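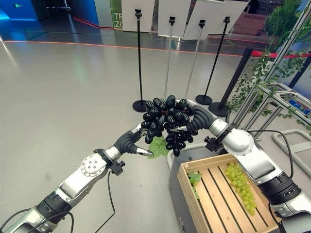 **Grape packing staff, table grapes, start Mon 17 August**

Nemard is taking on seasonal packers for the table grape harvest. The work is indoors in our packing room and runs until the end of October. We pack dark and green varieties for grocery stores and a few restaurants.

## The work

Bunches come in from the vineyard in the morning. You will check each one, trim out split or soft berries, and lay it in a wooden crate with the stem facing up. Dark and green grapes are kept apart unless the order sheet asks for a mixed crate. Mixed crates go to gift shops, usually with a leaf or two left in.

Handle bunches by the stem as much as you can. The pale coating on the skins rubs off with too much touching, and buyers notice. Berries that drop go in the juice bin. Anything that lands on the floor goes in the compost.

On a normal day the room sends out roughly 300 crates. You will rotate between trimming, packing, weighing and labeling. Everyone takes a turn at sweeping and washing down at the end of the shift.

## Hours and pay

- Monday to Friday, 40 hours a week, with some Saturdays at peak
- Early shift starts at 6 a.m., late shift at 1 p.m.
- Hourly pay, sent every 2 weeks; ask for the current rate when you call
- Paid training for the first 2 days
- Lunch break and two shorter breaks
- Saturday work is optional and paid at the overtime rate

## What we ask for

You don't need packing experience. You do need to be on your feet for most of a shift and able to lift a full crate to waist height. You should be able to read an order sheet in English and tell us if something on it looks wrong. Good eyesight for color matters on the sorting side, but there are other jobs in the room if that is a problem.

Closed shoes with a non-slip sole are required. We supply aprons, hairnets and snips. No rings, nail polish or perfume in the packing room, please. The room is kept cool, so bring a sweater you don't mind getting juice on.

Applicants must be 18 or older and have the right to work in the United States.

## How to apply

Call the packing office on weekdays before 3 p.m. and ask for Bohdana Shevchuk, or stop by and fill out a form at the front desk. Tell us which shift you prefer and any dates you can't work. If you packed with us last season, speak to Orest Palamarchuk directly. He has your paperwork and you can skip the form.

Parking is behind the building. Use the side door, as the front gate is for trucks.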